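**Refitting an old Dell tower — what order do I put everything back in?**

Posted in: Desktop repairs and upgrades

**Irkside71**

Hello all, first post so be gentle! I've got an old Dell desktop that I stripped down in August meaning to give it a good clean and a different processor, and then life got in the way. I've now got the case on its side with the cover off, and I want to get it back together before I lose any more screws.

What's out at the moment is the processor and some of the memory. The power supply is in, the drive cage is in, and the board itself never left the case. I paid £2 for the replacement processor at a car boot sale in Damport, so I shan't cry if it's dead, but I'd rather not be the one who kills it.

My brother-in-law says memory first, then processor, because the memory needs a good shove and you don't want to be shoving with a delicate chip in there. A video I watched did it the other way round. I've also got a tube of Strobel paste that's been in a drawer for years and I don't know if that stuff goes off.

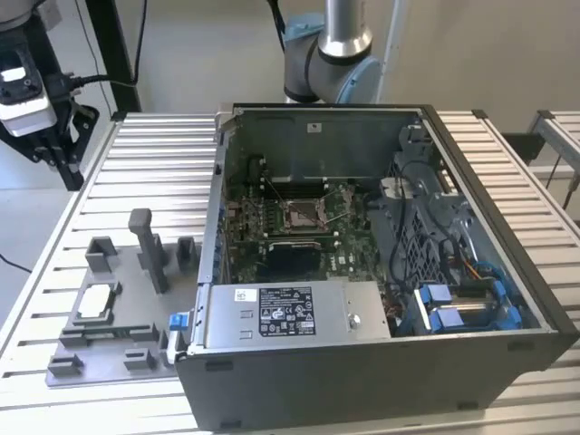

*The tower on its side, with the processor socket empty and its lever across the middle.*

So what I'd like to know is:

- which goes in first, and does it really matter?
- how hard do you push memory? I'm scared of the creaking
- is there any trick to the processor? I know not to touch the contacts and that's the sum of my knowledge
- can I use the old paste?

I haven't got a wrist strap. The room has a hard floor and I'm not wearing a woolly jumper, if that helps. Sorry for the long post, I do go on a bit.

**soldering_on**

Welcome! You've picked a decent machine to learn on, those Dell cases are lovely to work in (all the blue bits are the bits you're meant to pull or press, so if in doubt look for blue).

On the order, I don't think it matters half as much as people make out. I do memory first out of habit, mostly because that's how I was taught when I did a few months at a repair shop, and I've carried on ever since. Your brother-in-law has a point about shoving. The board does flex a bit when a stick goes in and I feel happier with the socket empty or, if the processor's already there, properly clamped down. What you don't want is the chip just resting in an open socket while you lean on the slots next door.

For the memory itself, hold each stick by its short ends or the top edge and keep off the gold contacts. Open the clips on the slot before you start. There's a notch along the bottom edge and it isn't quite in the middle, so offer it up and check it lines up with the little bump in the slot.
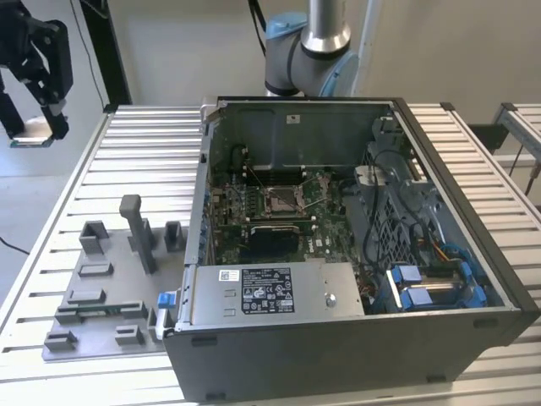

Once it's sitting straight in the slot, press down with a thumb at each end until the clips come up by themselves. It takes more force than you'd like. I still pull a face every time! If one end clicks and the other doesn't, don't keep hammering at it — take it out, look in the slot for fluff and go again. If you've only got two sticks, check which slots they want to be in. It's usually printed on a label inside the side panel, or it'll be in the manual for your model, and it's often not the two right next to each other.

No strap is fine in my book. Switch off at the wall, pull the lead out, hold the power button in for a few seconds, and touch bare metal on the case before you pick anything up and every so often after that. Somebody will be along to tell me off for that, I expect.

As for the paste, squeeze a bit out onto some card. If it comes out smooth, use it. If you get a dribble of oil and then a crumbly lump, bin it.

**damport_dave**

just put it all in and see if it beeps, worked for me. mine had 265 mb free on the disk and took 1000 years to start up but it did start

**Soravport_Sue**

I'd agree with most of what soldering_on wrote, so I'll stick to the processor, which nobody has got to yet. Before anything else, check that your £2 bargain is one the board will take. Being the right shape for the socket isn't enough, and on a Dell you sometimes need a newer BIOS before it'll recognise a later chip. Look up the exact model of the PC and find the list of supported processors. If you need to update the BIOS you'll have to do it with the old processor in, so please tell me you've kept the old one.

I clear the deck first. Tuck any loose cables well out of the way of the socket, get a lamp over it, and have a proper look inside for hairs and bits of old paste.
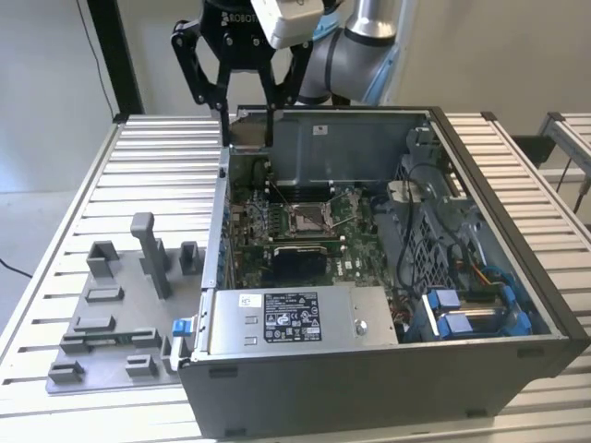 Do I need to push the processor down into the socket?

It should drop in under its own weight with no pressure from you at all, and the lever and frame do the clamping afterwards.

(I put that in as a heading of sorts as it's what I get asked most, and it's where most of the damage gets done.)

Hold the chip by its edges, flat side up, metal lid towards you. There'll be a small triangle in one corner and you match that to the mark by the socket. Lower it straight down. Don't slide it about to find its place, since on a lot of these sockets the fine contacts are in the socket itself and they bend if you so much as breathe on them.
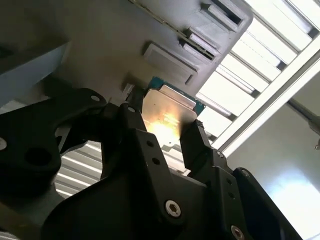 If you're at all unsure, lift it out again, straight up, and have another go. I've had three or four attempts at it on a bad day and no harm done. When it's flat and level all the way round, close the frame and bring the lever down. The lever will feel stiff, and that's normal. If it feels stiff before the chip is sitting level, stop.

Then wipe the lid with a drop of isopropyl on a lint-free cloth, let it dry, and put a blob of paste the size of a small pea in the middle. I'd buy fresh myself, it's only a few quid. Cooler goes on next, screws done up a little at a time, corner to opposite corner, and don't forget to plug the fan back in! I've done that. The machine moans at you and you feel a right wally.

Leave the side off for the first start so you can check the fan's going round. If you get beeps or flashing lights, write down the pattern and post it here with the model number.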